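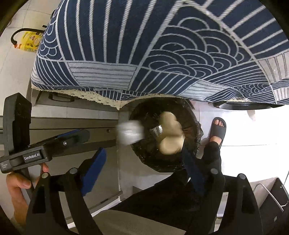

Trash pickup at the bin, with the blue pads on both grippers.

Cleaning and re-padding a pair of hand-held grippers

I run two hand-held grippers most days, one in each hand, and the part I get asked about more than anything is the blue finger pads. How often do I clean them, when do I swap them, why does one side grab tissue fine and the other side push it across the floor? So I'm finally writing down what I do. It isn't fancy! My routine started as a sheet Rutilio Pacheco taped up in our Clatotville workroom, and I've scribbled on it so much since then that it's basically mine now.

What you need

A lint-free cloth, isopropyl alcohol, a soft toothbrush, a small hex key that fits your pad screws, a spare set of pads, and a dish to keep the screws in. I also keep a strip of 300 grit sandpaper, but only for cleaning old glue off the fingers. Don't use it on the pads themselves (I did, once, and that pad went shiny and useless).

Step 1: Power down and open the jaws

Switch the gripper off and unplug it before your fingers go anywhere near the jaws. Open them all the way by hand, slowly. If you feel a gritty spot partway, remember where it was, as you'll want it for step 3.

Step 2: Wipe the pads

Put the alcohol on the cloth and then wipe along the pad from the pivot end toward the tip. Trash work is the worst for this. Paper sheds fluff, snack wrappers leave a greasy film, and a bit of foil can nick the rubber if you squeeze hard. Keep wiping until the cloth comes away clean, then give the pads a few minutes to dry. I used to skip the drying and wonder why everything slid.

While you're there, bend each pad a little with your thumb and look for cracks along the edge. Tiny surface scratches are fine. If a corner lifts, change the pad.

Step 3: Brush out the pivots

The round knobs near the ends of the fingers love hair. Work the dry toothbrush around each one while you move the jaw back and forth with your other hand. If you had a gritty spot in step 1, it should be gone by now. If it isn't, back the knob off a quarter turn, brush again, and snug it back up. Please don't oil it! Oil creeps down onto the pads and you get to start over at step 2.

Step 4: Swap the pads if they need it

Change both pads on a gripper together, even if only one looks bad. A new pad against a worn one closes crooked, and thin stuff like tissue squirts out the side.

Take out the screws, peel the old pad away from the finger, clean up any leftover glue, and set the new one down without stretching it. Start all the screws before you tighten any of them. The pads I buy come from a little shop called Nulleck and they run a hair long, so I trim the tip end with a sharp knife after they're on.

Step 5: Check the alignment

Close the jaws on a single sheet of paper and tug. You want the same drag along the whole pad. If it holds at the tip and slips near the pivot, loosen the screws a touch, close the jaws so the pads settle against each other, and tighten them while they're shut. Do the other gripper too and compare. They should feel like twins.

Step 6: Try it on real trash

Power up and go find a bin. I like crumpled paper, a scrap of foil, and a tissue, in that order, because the tissue is the hard one. Come in low, close gently, lift straight up, and let go over the middle of the bag. Dayana Tovar does 83 pickups before she'll sign off on new pads. I quit a lot sooner than that, and I'll admit her grippers come back less often than mine.

How often?

I wipe after every session and brush the pivots every 2 or 3 sessions. Pads get changed when the paper test fails and won't come right with step 5. Mine got pretty sad by March after a winter of kitchen work, so if you're mostly doing floors and bins, keep a spare set in the drawer.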